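Milham Household Repair and Lending Library
Progress report to the Grosdale Community Fund
Wednesday, March 4, 2020

Purpose of the grant

The grant pays for two years' rent on the unit in Mirden Street, a part-time coordinator, and the purchase of items for lending. This report covers the first half of the second year. The accounts are attached separately and follow the headings agreed with your office.

Membership and loans

We had 163 paying members at the end of January, against a target of 160. Most joined through the library or by word of mouth. The leaflet drop in the autumn brought in fewer people than we had hoped and we do not plan to repeat it. The annual fee has stayed the same, and members on a low income can still ask for the reduced rate without having to show paperwork.

Loans in the period came to 189. Carpet cleaners, ladders and the wallpaper steamer go out most. The camping equipment did well until the end of September and then stopped completely, as we would expect. We have moved it to the top shelves until Easter.

Late returns remain a nuisance. We now send a text message the day before an item is due back, and a second one the day after. We did consider fines, but members were against the idea when we asked them and the coordinator did not want to be the person collecting the money.

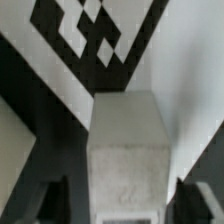
The catalogue is now online. It took longer than planned, mainly due to the old spreadsheet, in which the same item could appear under two or three names. Each item now has a number, a short description and a note of anything a borrower needs to bring or buy, such as cleaning fluid or sanding sheets. Members can reserve from home, and more than half of reservations are now made that way. The rest come by telephone or at the counter, and we will keep both going.

Repair evenings

Repair evenings are held twice a month. Lamps, toasters and vacuum cleaners are brought in most often, followed by clothes with broken zips. We do not take microwaves or anything that runs on gas. The evening in the first week of January was cancelled because the heating had failed, and those who had booked were offered places at the next one.

We had hoped to record the weight of everything kept out of the tip. This has not worked well. The scales were too small for the larger items and the forms were often left half filled in. From April we will record only the type of item, the fault and whether it was mended. We think this will give you figures you can rely on, and we ask you to accept it in place of the weight measure in the original agreement.

The sewing table has been busier than the electrical bench since the autumn. We have one good machine, a Shimada, and an older one that slips its belt. A second reliable machine is on the list for the coming period and can be paid for within the existing equipment budget.

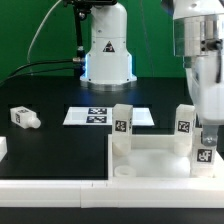
Report prepared by:
Project Coordinator, Milham Household Repair and Lending Library

Premises

The landlord replaced the boiler in the middle of January. The damp patch by the back door has been treated, though we are waiting to see how it holds up before repainting. The front step is still a problem for wheelchair users. We have a portable ramp, but it is heavy and has to be put out each time someone needs it. A quote for a permanent ramp has been requested and we will send it on when we have it — the work would need the landlord's consent and probably a separate application.

Opening hours

We opened on Saturday mornings as a trial and have decided to keep this. The late weekday session was quiet and has been dropped, which frees the coordinator's time for the catalogue and for testing electrical items when they come back.

Spending

Spending is close to budget overall. Rent and insurance are as forecast. Printing is under, and heating is over as a result of the electric heaters used while the boiler was out. We have asked the landlord to contribute towards that cost and have not yet had a reply.

Next period

We plan to add 20 items to the lending stock, chosen from the list of requests kept at the counter. Garden tools will come first, as they need to be tested and labelled before the spring. We will also run two basic sewing sessions, and a trial collection point in Grosdale, where a number of members live and the bus service is poor. The library there has offered a cupboard and the use of its front desk on one day a week.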